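Home | Minutes | Plot Map | Swap Shelf | Contact

Dekenska Street Community Garden – Minutes, 11/27/22

Hi all, it's me again with the minutes. I was told last time that they were too long and also that I'd left things out, so I'm going to do my best with both of those. I'm Ye-seo Na, plot by the back gate, the one with the collapsed bean poles.

We got going a little late because half of us went to the wrong door. Once everyone had a chair I read out the June minutes and they were approved, with one correction: the compost bay we agreed to rebuild is the left one, and I had written right. Sorry! The right one is fine, please leave it alone.

Tea

Tea came first, before any business, and I'm in favor of doing it that way every time. Somebody brought the good ginger cookies.

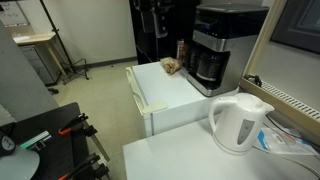
The kettle, with the mini fridge behind.

Water

This took up most of the meeting. The Redine quote for the new rain tanks came in at $2,000, with fitting. That covers two tanks on the shed side and a proper tap on each, so no more lying on your stomach to fill a can. I like the idea a lot and said so, probably more than once. The other side of it is that $2,000 is nearly everything we have, and the fence by the alley isn't going to hold itself up for another winter.

We went back and forth for ages. One idea was to buy a single tank now and the other in the spring, but Redine charges for the visit each time, so that gets silly fast. Another was to fit them ourselves, which got a big cheer and then went very quiet when I asked who knew how to level a base. In the end we voted to go ahead with both tanks, on condition that the fence gets patched first with the boards we already have behind the shed. I voted yes. There were two against, and they asked me to write that down, so there it is.

Seeds

The Çınar seed order goes in next week. If you want anything added, write it on the sheet – full name of the variety, please, because "the purple ones" could be beans, carrots or that kale we all regretted. We're getting the long red peppers again, and the flat white beans, and I've asked for the little striped eggplants (my one indulgence). Garlic is already in the ground in the shared bed. Please don't dig there, even if it looks like nothing is happening.

Seed money is $200, same as last year. We talked about raising it and decided to wait and see what the tanks leave us.

Slugs

Long discussion. I won't go through it all. Beer traps have their fans, and so does going out after dark with a flashlight and a bucket. The Grestik pellets are out – we agreed on that pretty quickly on account of the hedgehog, oops, I mean the toads, I've been reading too many British gardening books. If you have an open bag of them, take it home.

Second round

We stopped here for a break, and this time people wanted coffee.
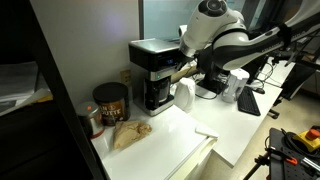
The coffee maker on the countertop.

I used the break to corner people about the shed key. There should be two keys and right now there is one. Check your coat pockets, check your car, check the bowl by your front door. I've checked mine and found a tulip bulb.

Paths

The wood chips on the main path have gone to mush and it's slippery by the bottom beds. We'll ask the tree crew for another load when they're next on the street. It usually gets dumped right in front of the gate, so we'll need wheelbarrows and a few hours from whoever's free. I'll send a message around when it shows up. There was also a request that people keep their squash on their own side of the path next summer. I know who that was aimed at and I accept it.

Open plots

Two plots are coming free, the shady one under the maple and the narrow one along the alley fence. Both will be offered to the waiting list before anyone already here can swap. If you do want to swap after that, tell me and I'll put your name down in the order I hear from you.

Anything else

The scarecrow needs a new shirt. Large, any color. The broken fork has been thrown away and the other broken fork has been mended. Next meeting will be after the holidays, date to come, and could somebody else please bring milk.

– Ye-seo

Share (2) | Comments (4)

Comments

maplecorner: Thanks for writing it all up. I'd like to go on record as being pro flashlight and bucket.

Tomasina B.: Found a key in my glove box!! It might be the shed one, will try it and let you know.

plot_by_the_tap: Can we get the tanks a bit higher off the ground than the old barrel? My watering can never fit under it.

Ye-seo Na: Good point, I'll ask Redine when I call them. And Tomasina, fingers crossed!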